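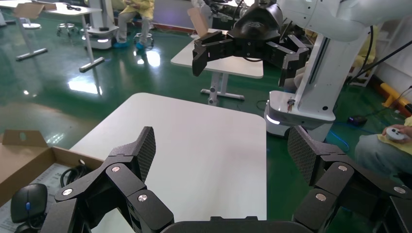 开着盖的纸箱,鼠标、卷好的黑线、垫底一张打印纸

1/25/24 年前最后一轮装箱,边干边发,想到哪写到哪,错字别管

先说鼠标。黑的,滚轮带一点蓝,很好认。以前我们什么牌子什么颜色都混着来,装到后面自己都不知道哪个配哪根线。现在统一了,舒服

就那点蓝色,扔在黑乎乎一堆线里一眼就能捞出来。买的时候完全没想到这个好处,纯粹是Wallin那边有货

对了Wallin不是商场,是我们楼下拐角那家办公用品店,门脸小得要命,老板脾气一般,但能开票能退货。我就认这两条

线。重点讲线。
卷线不要绕手肘!不要绕手肘!绕完拿下来是麻花,下次打开一抖全是结
一圈正一圈反,手腕跟着翻,圈别太小,松松的。最后线头从中间穿一下就行

扎带我已经戒了。剪扎带剪断过线,不是我剪的,但是我赔的

有人问魔术贴。魔术贴可以啊,就是会丢,而且会粘到毛衣上。我有件毛衣现在起球起得没法看,全是它干的

短线不用扎,卷好平放进去,上面压个东西就不会散。长线才需要扎。别什么都扎,拆的人会恨你

纸箱:40厘米长那种,黄瓦楞,最普通的。装鼠标加线其实大了,底下空出来一大块
但小号的这次缺货,Kiditz说年后才有,那只能大箱小装,先凑合

空的地方怎么办?我的做法是最后用废纸团填四个角,中间不塞。中间塞满了拆的人要掏半天,有一回有人把线连着废纸一起扔了,在垃圾桶里翻出来的,翻的人是我

翻盖往外折到底,折一下压一下,不然它自己弹回来打你手背。干燥天气纸边很利的,我右手食指现在还贴着创可贴

那张纸先放还是后放,每次都有人吵
我站先放。纸垫在最底下,平的,不会皱
Anca Lazăr站后放,她说打开箱子第一眼应该看到纸,不然谁去翻底下
她说得也有道理……所以折中,垫底一张,封箱前最上面在放一张。费纸,但是不吵了

纸上写什么:收件人、装了什么、坏了找谁。三样够了。去年十一月那版清单写了满满一页还带使用须知,一个看的都没有,电话照样打过来问"鼠标在哪"
在线下面。鼠标在线下面。

(所以现在规定鼠标不许放线下面,放旁边)

插播:胶带。透明的不如米黄的,透明的找头找到崩溃。每次用完把头折一个小三角,几秒钟的事。Raimonds Venckus从来不折,我已经放弃跟他说了,我自己备了一卷,写了名字藏抽屉里

封箱手法:中缝一条,两头各一条,工字形。底下也要工字形!底下!
上个月有一箱底只贴了一条,提起来走到楼梯口,哗啦

好吃饭去了回来继续

回来了。面坨了,不说了

接着说桌子吧,刚才评论里问桌子的比问箱子的多,我很意外

白桌面,圆角,亮面的。装箱用亮面到底好不好,我用了一阵子,讲讲个人意见

好处:箱子一推就走,不费劲。胶带粘上去也撕得下来,不留毛。灰一眼看得见,擦也快,湿布一遍干布一遍完事

坏处:反光。顶上灯一开,桌面白晃晃的,盯久了眼睛酸。我后来干活侧着站,让灯的影子落到旁边去,好很多
还有就是滑,剪刀放边上会自己溜下去。剪刀往里放,刀口朝里,算我求你们

圆角我以前是看不上的。觉得方角好对齐,箱子往角上一靠,两边都直
后来胯骨在旧桌子那个方角上撞了一块青,青了很久,洗澡都看得见。从此圆角派

但是圆角有个问题,箱子靠在角上会露出一点悬空,小件放那儿容易被碰下去。所以角上不放东西,成箱的也不放,就让它空着。这条贴在墙上了,字是我写的,丑 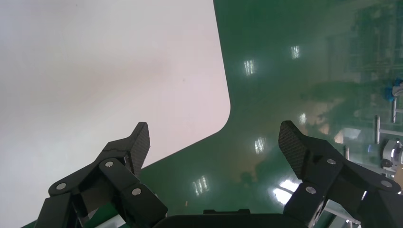
白色板面的圆角,过去就是绿地面,一地灯影

地面也来一条。墨绿,亮得能照出东西,灯全映在上面,一小块一小块白的
第一次进来的人都会低头看一眼,以为刚拖过水。我当时也踮着脚走的,丢人

这种亮地面对装箱的人特别友好:掉了东西好找。黑螺丝除外。黑螺丝掉上去就当没有了,趴下来侧着看,看见一个小点凸起来的,就是它
手机手电筒贴着地打过去最快,影子拉老长

碎纸屑也明显,瓦楞箱开口掉的那种黄渣渣,撒一地特别显脏。中午前扫一次,收工扫一次。用软毛的扫,硬毛的我怕刮花

胶带千万别往地上粘做记号。我粘过,觉得自己很聪明,分了"待装"和"已装"两块地方,后来撕不干净,跪着拿橡皮擦了一下午
现在记号都写在便签上,便签贴箱子,箱子搬到哪便签跟到哪。早该这样

白板面配绿地面有个小好处,黑线搭在桌边,白的地方看得清清楚楚,一垂下去到绿的那边就看不太出来了。所以眼睛一看到线过了桌边,马上收回来,别等脚去绊
这条是被绊过的人写的

板面上要是看见小黑点,先用指甲轻轻碰一下,灰就擦,印子就算了。我有回拿酒精跟一个点较劲了很久,结果点没掉,旁边擦亮了一块,更明显了

继续说寄送,有人催

这批去Tullstead的先走,Clikunach的后走。Tullstead那边收货的是Idun Sjögren,她收到会一箱一箱拍照发回来,特别踏实。建议大家都学她,真的,扯皮少一半

Clikunach那边……地址每次写得都不一样,有时候楼号在前有时候在后。我已经打印了一份标准地址贴在箱子侧面,谁也别手写了

标签贴侧面不贴顶上!顶上一摞起来什么也看不见。贴短边那一侧,朝外,字别倒
我上次贴倒了整整一摞,快递小哥歪着头扫的码,还说没事姐,习惯了

预算公开一下免得私信轰炸:耗材这一季批了3000块,箱子、胶带、标签纸、废纸团(废纸团不要钱)、剪刀一把、创可贴一盒
创可贴我申请报的,批了,感谢Po-yen Tsao,好人

箱子怎么摞:最多3层,再高底下的会塌腰。瓦楞纸看着硬,放一晚上潮了就软,软了你第二天来一看整摞是歪的
靠墙的那边也别贴死,留一掌宽,不然搬的时候手指头伸不进去,指甲劈过,疼

评论区挑几个回

"线有必要一根根试吗"
有。插上晃一晃,断断续续的直接挑出来,别心软,别想着"可能是口的问题"。寄过去是坏的,运费来回都是你的

"鼠标要不要套袋"
套个薄的就行,泡泡袋看距离。近的我不套泡泡袋,拆起来噼里啪啦的,而且总有人不干活光捏泡泡(说的就是你 Raimonds)

"旧箱子能不能再用"
能,先把旧标签撕干净,撕不掉就拿白纸盖住,全盖。有一回盖了一半,货自己跑回上一家去了,人家很热情地签收了

"一个人一下午能装多少"
不说,说了又要给我加活

"Yeshi那个折纸条的办法是什么"
哦这个!Yeshi Wubshet教的,清单纸长边折一道立起来,插在箱子和线中间,当隔板用,又能看又能挡。纸要厚一点,薄的站不住。我试了几次,线别卷太大就没问题,卷大了一弹纸就倒

"剪刀还是美工刀"
开箱剪刀,背面划。美工刀我不让用了,划深了里头线皮跟着遭殃。有根新线就是这么没的,一天没用过,心疼

"桌子多高合适"
胳膊垂下来手腕差不多到桌面,封顶的时候不用耸肩就行。太低腰疼太高肩膀疼,没有别的讲究,别问我品牌,桌子不是我买的

补一条忘了的:笔。记号笔放箱子外面!封进去过两支,都是最好写的那两支

再补:写字等墨干在摞,手别蹭。白桌面上蹭到记号笔赶紧擦,过夜就难弄了,橡皮先试,不行再上酒精,酒精少一点点。别学我上面那个

还剩8箱没封,胶带头又找不着了,我那卷写了名字的也不在抽屉里

谁拿的

算了先用透明的。标签机在叫,缺纸,我去换,晚点回你们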